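Wednesday talk – notes, speaking copy
Plain wooden blocks and what to put them on

Start 10 past, not on the hour. Water. Clicker batteries!!

Opening – hold up the bag. Don't say what's in it. Tip out on the lectern. Let them make the noise.

Ask: who had blocks as a kid? Who still has them? Hands. Move on quick, this ate five minutes last time.

Part 1, why plain

No paint, no letters. Paint chips, letters make people want to spell things. Plain cube = you look at size and edge and nothing else.
My own set – 79 blocks, bought off the Jikum stall in March, beech, came in a flour sack. Three were split. Still use them.
Grain: show end grain v side grain, pass two round the front row. GET THEM BACK.
Åsmund Sjöberg story (the one with the staircase and the dog). Short version.

Part 2, sizes

Don't need many. Mixed sizes do more for you than a big pile of one size. A small one between two bigger ones and people start telling stories about it straight away – parent, child, gap in the teeth, whatever.
Sendinar set: 13 in the box, all the same. Lovely finish, bit dull after ten minutes. Say this kindly, they may be in the room.
Lazarević set: sizes all over the place, nothing quite matches. My favourite. Check price before saying it.
The near one always looks bigger. Move your chair before you decide which is biggest. Do this live if there's a table.

Part 3, the surface – main bit, slow down

People spend all there money on the blocks and none on what goes under.
Felt: quiet, eats shadows. Carpet: no. Bare pine on bare pine: blocks vanish.
Patterned mats – used to be dead against. Changed my mind, mostly. Pale wood on a strong colour reads well from the back of a hall. Rust and orange especially.
Gloss is the problem. Overhead light comes straight back at you as a white blob and takes the edge off whatever is next to it. Shift the block or shift the lamp. Usually you can't shift the lamp.
But gloss gives you the shadow as well, and a thin dark line at the foot of a block does half the work. So – trade off. Ask the room what they'd pick.
Nulmont do a matt version, 1000 mm wide. Have only handled the sample. Say so.

Part 4, spacing

Leave gaps. Wider than feels right.
Loose diagonal beats a straight row. Turn one cube a bit so a second face shows, otherwise it's just three squares.
Skip the bit about Froebel if running late (will be running late).

Slides, back to back, leave each one up and shut up for a bit. Let them find the glare themselvs. Then ask which block they looked at first.

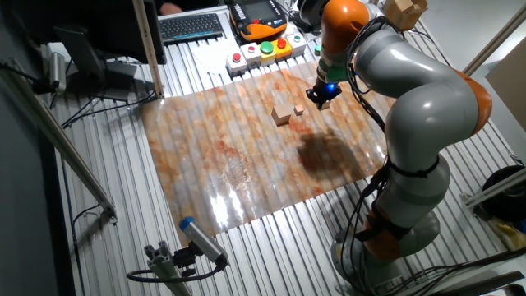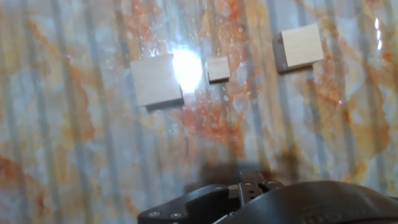
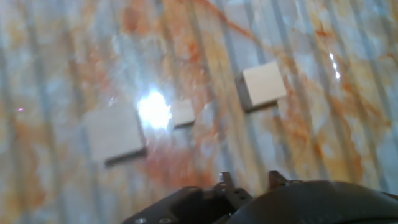

Three wooden blocks on the glossy marble-pattern mat, glare and all.

Questions. Likely ones: varnish? (no, oil.) Where's the mat from? (see me after.) Safe for under threes? (not the small ones.)

Handout by the door, locker key is 1614, put the blocks back in the SACK not the bag.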